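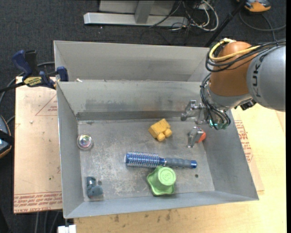 Can you freeze cooked beans in their own broth?
Sure, and they come out better that way. Let them cool, leave an inch of space at the top of the container, and eat them within 4 months.

OK so the reason I'm on this again is that I cooked three pounds of pintos last night for two people. Two!! Marisol Esquivel has already told me she's not coming over for "bean week" a second time.

My pot is an old Rodden with a lid that doesn't match (the lid is from a Pultar, don't ask) and it still makes better beans than anything I've bought new.

Salt question, before it lands in my replies: I salt at the start. My uncle Baltazar salts at the end and we've been arguing about it every October at the family thing. His are good too, I'll give him that. Mine are better seasoned in the middle.

Soaking: overnight if I remember, which is maybe half the time. Unsoaked just means a longer simmer and checking the water more. Older beans take forever either way, so buy from a store that sells a lot of them.

Onion, half a head of garlic, bay leaf, a spoonful of lard. If you don't do lard, olive oil is fine, just be generous with it!

To reheat from frozen I run the container under warm water till the block slides out, then straight into a small pan on low with a splash of water. Stir gently or you've got refried beans (also a good dinner).

Gumaro wants to know about the oven. I do it at 300 with the lid on, but it was 195 on my old oven's dial because that dial was a liar. Start checking after an hour and a half.

Tonight it's beans on toast with a fried egg and too much hot sauce. Tomorrow, soup. The day after that I'm ordering pizza.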